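Kitchen Habits in Shared Student Housing
Project report, 8 December 2021
Hoi-yan Tseng, Ming-te Cheung, Kojo Bonsu

1. Background

Our project looked at how students who share a kitchen divide up space and cleaning. We worked with residents of Tilow, a student building with 17 shared kitchens. The survey ran in August and the interviews followed. 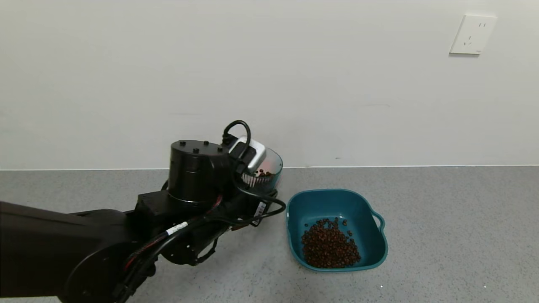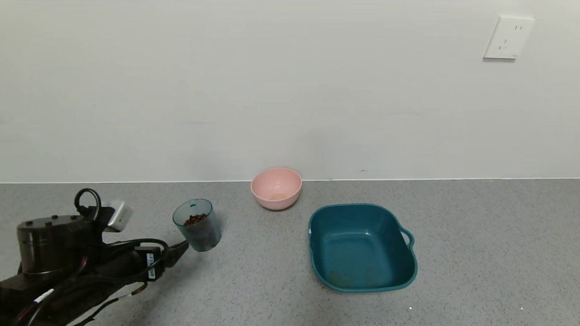
Figures 1 and 2. Gray speckled countertop.

2. Method

We sent a short survey to all 141 residents and got 40 replies. From those we picked nine people to interview. Each interview was done in the resident's own kitchen and written up the same day. Yen-ting Tam helped with the questions in Mandarin.

3. Results

Most people who replied said their kitchen had a cleaning schedule, but few could say whose turn it was. Schedules on paper were followed more closely than the ones kept in a group chat. Counter space caused more arguments than the fridge. Residents who cooked every day wanted the counters kept clear, and those who mostly reheated food did not mind things being left out overnight.

Two of the people we interviewed had moved kitchens because of dishes in the sink.

4. Limits

The replies came mainly from first-year students. We did not ask about income or meal plans, and both probably affect how often people cook. One interview was cut short and we used only the first half.

5. Thanks

Martti Harju read two drafts and corrected our tables. The survey form is in Appendix A.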